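**Visit to the Elstead works, February 8, 2023**

The Plorlow maintenance group was received at Elstead to see how the handling cell is looked after between production runs. The cell has one arm with a two-finger gripper, and its present task is to pick up lockout padlocks and return them to their board at the end of a shift.

Our hosts began with the service schedule. Finger pads are inspected every 300 hours and replaced at 600. The wrist camera is cleaned at the same stops, and the gripper is then brought back to its zero position with a gauge block kept in the cell cabinet. Replacement pads come from Janjua; delivery has been slow this winter, and Elstead now holds 19 sets in stores.

Most of the discussion concerned grip force. Too high a setting marks the plastic body of the lock, and too low a setting lets the lock turn under the weight of a long shackle. The force is checked on three test picks after any pad change - the result goes in the cell log with the technician's initials. Entry to the cell follows the usual isolation procedure, and each person applies a personal lock before the gate is opened.

The group will report on its own cell at Lunitz in March. The test pick uses a red lock, held upright by the sides of its body with the shackle clear of the fingers.

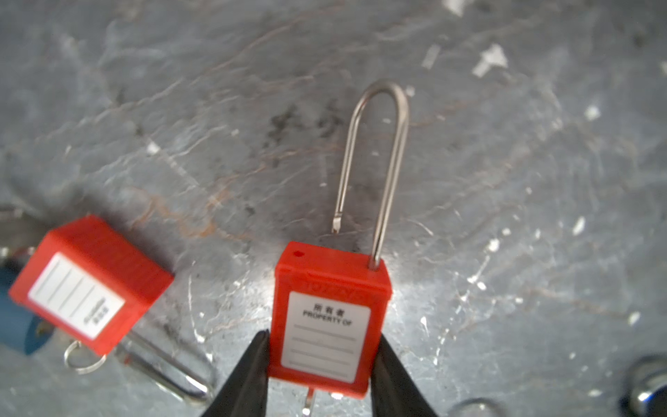 Anca Filip asks that one point be added to this report: the zero position should also be checked after the camera is cleaned, even when the pads have not been touched. At Lunitz the bracket had shifted slightly during wiping, and the picks were off to one side until it was reset.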